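Robotics Laboratory Practice
Handout 6: The Cavari cell fault, and what to check before you run

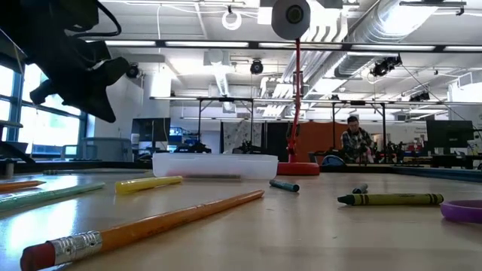

Read this before the practical. The fault described is a real one from our own lab, and the cell you will use has the same controller.

What happened

In January, Glenys Gethin was running a pick-and-place job on the Cavari cell. The job was set for 500 cycles, sorting pencils and crayons into a tray. At cycle 28 the gripper went down on a pencil, closed on nothing and carried on pressing into the table. The arm should have stopped itself. It did not stop until Glenys hit the emergency button. One fingertip was bent and the wrist sensor had to be sent back to Drendell for repair. She was standing outside the marked area and was not hurt.

What the log showed

The force limit was the first thing we looked at. It was written in the job file as 10 newtons, the usual value for light objects. The controller was using 2000, the default that loads after a restart. The cell had been restarted that morning to fit a software update, and the job file was opened before the controller had finished starting up. The limit was sent, the controller ignored it, and no error was raised.

The missed grasp was a separate fault. The table is glossy and sits near the windows. The depth camera gave a wrong height for a pencil lying close to a patch of reflected light, and the arm was sent to a point below the table surface. With the right force limit this would have been a failed pick and nothing more.

Note that two faults were needed. Tyson Dhillon found the camera error in logs going back several weeks -- it had caused missed picks before, and they had been put down to round objects rolling.

What was changed

The Gbeho control script now reads the force limit back from the controller and refuses to start if it differs from the job file. A minimum height is set in the controller itself, so a bad camera reading cannot send the gripper below the table. Missed picks are logged with the measured height.

Before you run

Wait for the ready message after any restart.
Read the force limit on the pendant, not on your laptop.
Run the first pick at slow speed with a hand on the emergency button.
Stop after two missed picks in a row and look at the heights.

For the write-up

Explain which of the two faults you would fix first if you only had time for one -- and say what risk is left. Read the Wurkedell notes on default values before you start. One side of A4 is enough.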